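Chapter 12
Saying Sorry and Making Up

Before you read

Think of the last time you apologized to someone. What did you say first? Did you give a reason for what you had done, and if so, did it come before or after the word "sorry"? Write down what you remember. You will come back to these notes in Section 12.4.

Key terms: apology, account, repair, grudge, second bid

Two sisters-in-law, Glenys and Oi-ling, shared a house in Sturgate for one winter while Oi-ling's apartment was being rebuilt. They got along well until January, when Glenys told a story at dinner that Oi-ling had told her in private. Everyone at the table laughed. Oi-ling laughed too, and then went upstairs early. For the next week the two women talked about groceries, the heating and whose turn it was to do the dishes. Neither mentioned the dinner.

On Saturday Glenys knocked on Oi-ling's door and said, "I'm sorry if you were upset the other night." Oi-ling said it was fine. Both of them later described this conversation as having made things worse.

Most of us have been on each side of a talk like this one. The person apologizing feels that she has done her part. The person receiving the apology feels that she has been handed something and asked to be grateful for it. This chapter looks at why that happens and at what people can say instead.

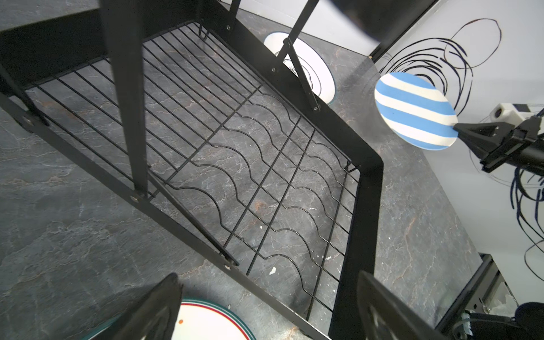
Reading time for this section: 12 minutes

An apology between friends or family members usually does several jobs at once. It names what was done. It shows that the speaker understands how it felt to the other person. It may also include an account, meaning the speaker's own explanation of how the thing came about. Accounts are useful, but they cause trouble when they come too early. "I was tired and I'd had some wine, and I'm sorry" asks the listener to deal with the excuse before hearing the regret.

Glenys's sentence had a different weakness. The word "if" left open whether anything had happened at all. It also put the problem in Oi-ling's feelings and left the story out completely. When Oi-ling answered that it was fine, she was closing a conversation that had not really started.

We use the term repair for everything two people do to get back on good terms. An apology can be one part of it. Some families hardly ever apologize in words and make up by bringing tea or offering a ride to work. Alun Morgan and Rhun Powell, the brothers-in-law you will meet in Section 12.3, went for two years without discussing a quarrel over a borrowed van, and during that time each helped the other move.

When a first attempt fails, people often give up on it. They feel foolish, or they decide the other person is holding a grudge. A second bid is a new attempt made after some time has passed, and it tends to go better when it is shorter and more exact than the first. Glenys made hers in the car, ten days after the dinner. She said, "I told your story and it wasn't mine to tell. I'm sorry." Oi-ling was quiet for a while and then talked about it for most of the drive home.

In this chapter you will learn to:

tell an apology from an account
spot wording that weakens an apology
recognize repair that happens without words
plan a second bid

Section 12.1 begins with the smallest case, the quick "sorry" between strangers, and asks why it is so much easier to say.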